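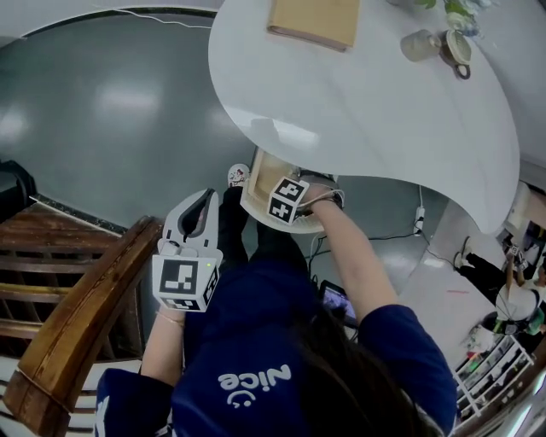
Zdeňka Šindelář asked whether the group should be buying motors for the arm at all before the hand can be trusted to pick up a cup. She said the hand is the part everyone will judge the build by, and she would like it finished first. Libor Dvořáček answered that the two can go on side by side, as the motors take weeks to arrive and the hand is mostly printing and rework. It was agreed to take the question again under item 3.

Bistden Shared Workshop
Stirero build group
Minutes of the January meeting

Present: Sabina Matoušek (chair), Zdeňka Šindelář, Danica Holub, Libor Dvořáček
Joined by phone from item 3: Kazimír Slanina
Notes: Danica Holub
Started at 7 p.m.

1. Minutes of the last meeting

Accepted with one change. The base plate was cut by Libor and Kazimír together, and the notes gave only Libor's name.

Left over from last time: the label maker has been found. The lock on the parts cabinet still sticks. Sabina has graphite and will try that before we pay for a new lock.

2. Handheld gripper

Danica reported on the handheld version of the gripper. It uses the same curved fingers planned for the arm, so whatever we learn by hand should carry over. The dark gray pads on the fingers are holding up. The earlier pads peeled at the corners after an evening or so of use, and these are glued along the whole edge.

The marker cube on the gripper is tracked well when it faces the camera straight on. When the wrist turns past a certain point the software sometimes mixes up two faces and the position jumps. Libor thinks the faces were entered in the wrong order in the config file and that it has nothing to do with the print. He will check the file before anyone reprints a cube.

Sabina said the grip gets tiring in a long session. She would like the handle thicker at the back and the trigger a little closer to the palm. Zdeňka has smaller hands and does not want the trigger moved further out under any version. Danica will print one handle with the trigger moved in and leave the present one as it is, and people can say which they prefer.

Cables were discussed at some length. They pull on the wrist when reaching forward, and the wearer ends up correcting for the pull without noticing. Libor suggested a clip on the forearm. Zdeňka suggested running them up the sleeve. Sabina said sleeves get pushed up within minutes and she would go with the clip. No vote needed.

Action: Libor to check the cube face order.
Action: Danica to print the second handle.
Action: Zdeňka to make forearm clips out of the leftover webbing in the blue bin.

3. Arm: motors and base

Kazimír joined at this point.

He has a quote from Dravier for the shoulder and elbow motors, with the driver boards, at $679 including shipping. The same motors without boards are cheaper, but we would have to make our own, and the last homemade board took most of the fall to get right. Libor was in favor of buying the set. Zdeňka repeated her point that the hand should come first. Kazimír said the quote is good until the end of the month and he does not expect it to be renewed at the same price.

Sabina asked what happens if the motors come and the hand is still not ready. Kazimír said they would be bench tested with a weight in place of the hand, which has to be done anyway. Zdeňka said she could live with that as long as the bench test does not take over the big table for days on end, as happened with the CNC spindle.

Agreed: buy the set from Dravier. The bench test goes on the side bench by the window and not on the big table.

Base: the plate is drilled and flat. Kazimír wants threaded inserts in place of nuts, so that the arm can be taken off without somebody lying under the bench with a wrench. Agreed.

Emergency stop: still missing. Sabina said no motor is to be powered on the arm until there is a stop button within reach of whoever is standing there, and a second one by the door. Kazimír has one button already. Libor will order another of the same kind. Recorded here as a rule for the build and to be written on the card over the bench.

Action: Kazimír to place the order and bring the receipt to Sabina.
Action: Libor to order the stop button.

4. Recordings

We have 2,146 recordings on the shared drive. Danica has gone through the oldest and says a good part of them are not usable, mostly because the cube was covered by the other hand or the recording was started before the gripper was picked up. She would like to delete these. Libor would like to keep everything, in a separate folder, until the face order question is settled, as some of what looks like bad tracking may come right when the file is fixed. Agreed to keep them for now, in a folder called "check later".

File names: people are still using their own. The form is task, initials, running number. Please do not add "final".

Tasks for the next stretch were discussed. Sabina wants more of the same few tasks done well, and Danica wants more variety. The list for now:

- pull a drawer open and push it shut
- put a cup on a saucer
- move a notebook from one side of the table to the other
- hang a towel on a rail (Zdeňka's suggestion, to be tried once the clip is made)

Kazimír asked that both slow and normal speed be recorded. He said the early ones are all so slow that the arm will look half asleep if it learns from them. Danica agreed and will put it on the sheet.

Anyone recording should say so to others in the room first. Two members of the sewing group have asked not to be in any recording, and that is to be respected. If they are working in the room, record on another evening.

Action: Danica to set up the folder and update the task sheet.

5. Floor and cables

Power strips and cables on the floor were raised by Zdeňka. She caught her foot on one on her way to the stairs while carrying a tray of printed parts - no injury, but most of the parts had to be picked up from under the shelves. She asked for flat cable covers on the walkway. Libor said he has a length of rubber cover at home that he is not using and will bring it.

Phones and tablets also should not be left on the floor next to a chair. Kazimír said he has nothing to add on that after what happened to his.

Action: Libor to bring the cable cover.

6. Pattinasarany open evening

Sabina has had a message from Pattinasarany, the makerspace across the river, asking whether we would show Stirero at their open evening in the spring. They can give us a table and power. They cannot give us a fenced-off area, so a moving arm is out of the question unless we bring our own barrier.

Danica proposed showing only the handheld gripper and letting visitors try it. Libor liked this but pointed out that the fingers can pinch, and that children will be there. Kazimír proposed a softer spring for the day. Zdeňka said a softer spring will drop things and people will go home thinking it does not work. After some back and forth it was agreed to try the softer spring here first and see what it will still hold.

Transport: Danica's car takes the gripper and the laptop. If the arm goes too, switched off, we need Kazimír's van.

A decision on going is put off to the next meeting. Sabina will write back and say we are interested.

Action: Kazimír to fit the softer spring to the spare gripper.
Action: Sabina to reply to Pattinasarany.

7. Any other business

White filament is running low and the last roll was put back in the cupboard without its bag. Please bag it. Danica will order two more of the same.

Libor asked whether the printer can run overnight with the door to the stairs shut. Sabina said no, same as before.

Zdeňka has watered the plants for the last few months and would like somebody else to do February. Kazimír will do it.

Next meeting at the same time, at the big table. Kazimír to bring the motors if they have arrived.

Closed at 8:50 p.m.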